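Ticket 1417: Herside booking page charges twice for one drop-off
Status: Pending customer
Product: Flerport Counter 2

Customer runs a laundry and mending shop. Since the July update, every sheet or throw booked in online appears on the docket as 2 items, priced accordingly. Her regulars have noticed. They're a forgiving lot, up to $15.

Cleared the cache, as is traditional. No change. Logged out, logged in, same colour of error banner.

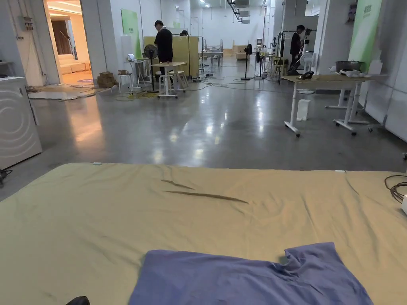 Nhung Châu
Second-line support, Flerport

A big beige cloth with a purple-blue piece on top should be two lines on the docket. Counter 2 made it four, with great confidence.

Found a duplicate sync rule under Settings, Labels. Switched it off and re-ran 106 dockets. All came out right except one, which Yara Tarawneh had already corrected by hand and which is now free.

Waiting on the customer to say whether she'd like to honour that.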